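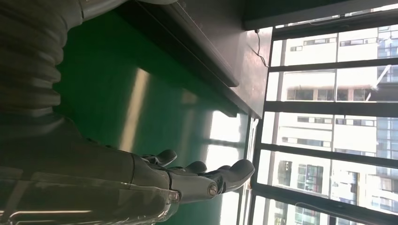

Robotic hand beside a large window.

Doltport Community Learning Program
Progress report to the Weerasinghe Fund
6th February

1. Purpose of this report

This report covers the second stage of the adult reading and numeracy program delivered from the Olar Street centre in Doltport. It sets out progress since October against the agreed work plan, the position on spending, and two matters on which we ask for the Fund's direction.

2. Enrolment and attendance

Enrolment stands at 86 learners, against a target of 80 for this stage. Evening classes filled first, and a short waiting list has been kept for the beginner group. Attendance was steady until the school holidays, when it dropped in the daytime classes. Learners with young children told tutors that they could not arrange care. Class times for the next holiday period have been moved to the early evening as a trial.

3. Teaching

Seven classes now run each week. Three are for beginners and four are for learners who can already read short texts and want help with forms, pay slips and workplace notices. The workplace classes use material supplied by local employers, with names and personal details removed.

The Statutano workbook series was adopted for numeracy at the start of this stage. Tutors report that the early units are clear and well paced. The unit on percentages is too long for a single session and has been split in two. A revised teaching guide has been issued to all tutors.

4. Outreach

The travelling session at the Doltport library began later than planned – the room was being repainted – and is now held fortnightly. Most people who come want help with one letter or form and do not enrol. We consider the session worthwhile and propose to record these visits separately from enrolments.

5. Budget

Spending is within the approved amount. Printing costs were higher than forecast owing to the revised guide, and travel costs were lower. No transfer between budget lines is sought at this time.

6. Matters for direction

The Fund is asked to approve the separate recording of library visits, and to advise whether unspent travel money may be carried into the next stage. The lease on the Olar Street rooms is due for renewal before the next report, and the proposed terms will be forwarded once received from the landlord.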